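Open Day at the Marino Linen Works, Sastmont

I'd been meaning to get over to Sastmont for years, and when Noemi Lo Presti rang to say the old linen works was opening its doors on 10/9/23, I had my sandwiches packed before she'd hung up. It's a 50 mile drive from us and the last stretch is all hairpins, so take it slow if you get carsick like me!

Parking was in the field behind the church (free, a bit bumpy). They were expecting 300 visitors and I'd say most of them wanted coffee first. The pastry stand by the gate had those little almond ones with the burnt edges, and I had two before the tour even started.

The weaving shed

Vittoria Pellegrini took our group through. She grew up in the village and her grandmother worked the looms here, back when the Marino family had 13 of them going day and night. Just one still runs, and oh my, the noise! You feel it in your teeth. She let us handle flax at each stage, from the scratchy stalks to a tablecloth so soft that a lady behind me asked whether she could buy it on the spot (no, it was the sample).

I could have stayed in there all afternoon, but we were herded along to the sorting and finishing rooms, which are much more modern. Good light, plenty of elbow room, and a very welcome fan.
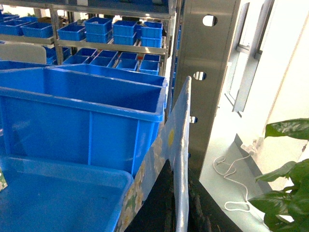
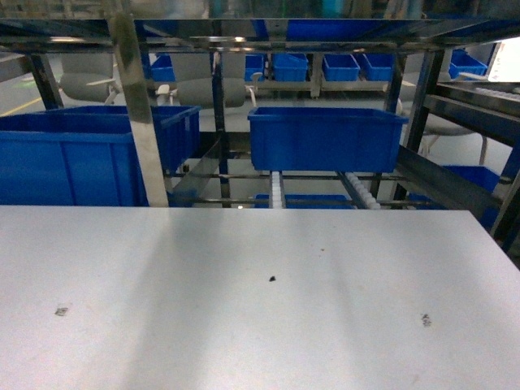 Blue plastic and flowered cloth in the first one, gray tabletop and metal racking in the second.

The dye garden

Out back, Aldo Cirillo has planted up the old drying green with woad, madder and weld. The madder looked like nothing much, I have to say, but he dug up a root and snapped it and the orange inside was gorgeous. He starts cutting back in March if anyone wants to lend a hand, and he'll send you home with seeds.

The shop is tiny and cash only. I came away with two dish towels and a ball of string I have no use for. Noemi bought a nightgown and won't say what she paid.

We skipped the film at the end and walked up to the Provalell overlook instead, 20 minutes if you don't stop to talk, and ate our sandwiches on the wall there. Next time I'm bringing a thicker sweater.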